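Working With Two Hands: Handout 4, Rules for the Button and Tray Station
Course notes, Hugo Bodin

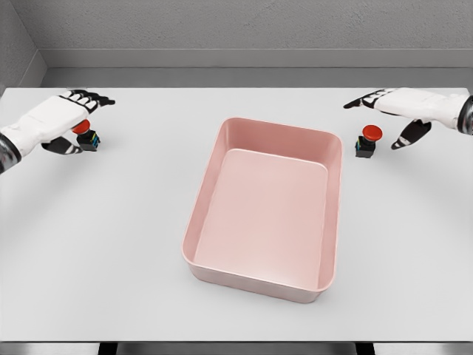
Fig. 1. The Sirnell station in simulation: two hands, two red push buttons, one empty tray.

Okay, so last week we got through grippers and joint limits, and a few of you asked when we'd get to the "boring safety stuff." It's today! I happen to love this material, and I'll try to keep it moving. Have Figure 1 next to you while you read, and bring the handout on Tuesday, because we'll mark it up together.

1. What a red button means

People see a round red cap on a square base and their brain says stop. Mine does too. The buttons in our model have that emergency-stop look, small as they are, and in the Sirnell exercises we use them as ordinary task inputs. That is fine in simulation and I want you to feel uneasy about it anyway. On a real cell, a stop button belongs to the people. The robot doesn't press it as part of its job, and you don't borrow the color for "start" or "next tray." If you carry a layout over from the simulator to the Duggan bench downstairs, changing those caps is the first item on your list, and I will check.

One more thing while we're here. A stop needs to latch. You press it, it stays pressed, and letting it out again must not set anything moving by itself. Somebody has to give a separate start command. I've had students wire it so that releasing the button brought the arm right back to life (I was standing next to one of these, and I've never moved so fast).

2. Where the hands wait

Look at the left hand. The palm is right over its button, partly hiding the cap, with the thumb down by the base. Now the right one: it hovers above and to the right, and the whole cap is in plain view. For a task button, I'd take the right-hand pose as my waiting position every time. You can see the target and so can an overhead camera, and a small drop in height won't give you a press you didn't ask for. Save the close pose for when you mean it.

For anything a person may need to grab in a hurry, the rule is stricter: no robot part waits over it or in front of it, ever.

3. Two hands, one command

Old press machines make the operator use both hands on two buttons, far enough apart that one arm can't cheat. It's a lovely idea, and it protects the person's fingers. It does nothing of the kind when a robot does the pressing! If your program needs both presses together, write down why, set a time window, and decide what happens if only one press arrives. In the Vekow scripts the window is 50 milliseconds. A late press gets logged and the task goes back to waiting.

4. The tray

Check the tray before each cycle, even when you're sure of it. Empty is a state your program has to confirm. Keep the space between the hands clear, and plan paths that go over the side walls with room to spare.

For Tuesday

Read pages 11 to 49 of the Kotutitz lab manual (skip the wiring appendix). Then write your own waiting rule for each hand in Figure 1, two or three sentences apiece, and tell me which button you'd move and where to. Sketches are welcome, messy ones too.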